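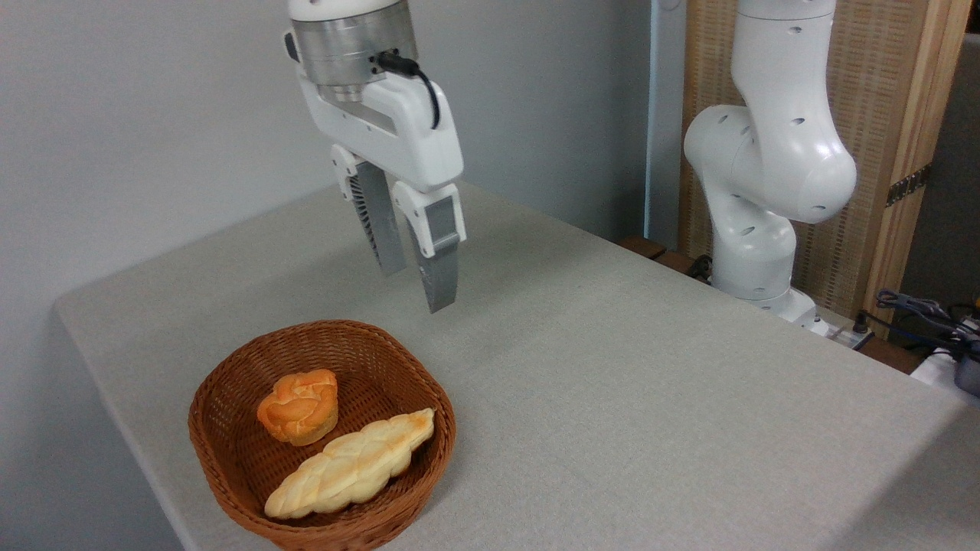 When a Gripper Stops Above the Bread Basket

Home | Kitchen | Workshop | Safety

May. By Lev Zakharchenko, Barkdale Kitchen Workshop

On Monday a gripper at the Barkdale workshop closed on a braided loaf, stopped, and did not release it when the stop button was pressed. No one was hurt. The loaf was crushed at one end. Users of similar equipment are asked to observe the following.

Keep hands out of the basket whenever the arm has power. A gripper with its fingers open and still may be waiting for its next command.

If the fingers lock, press the stop button and wait 30 seconds. Do not pull on the fingers or on the food. Switch off the power at the wall before opening the fingers by hand.

Check the cable at the wrist before each session. The Barkdale fault was traced to a plug that had worked partly out of its socket. Leave enough slack for the wrist to turn, and keep the loop clear of the fingers.

Set the grip force for the softest item in the basket. Braided loaves and knotted rolls should be handled with a separate setting.

Wipe the finger pads after every session. Crumbs collect in ribbed pads and weaken the grip.

Where 2 arms share a table, stop both before reaching in. Ihor Lysenko keeps the fault log and should be told of any stop, including those that clear without help.

Discard any bread held during a fault.

14 shares | 2 comments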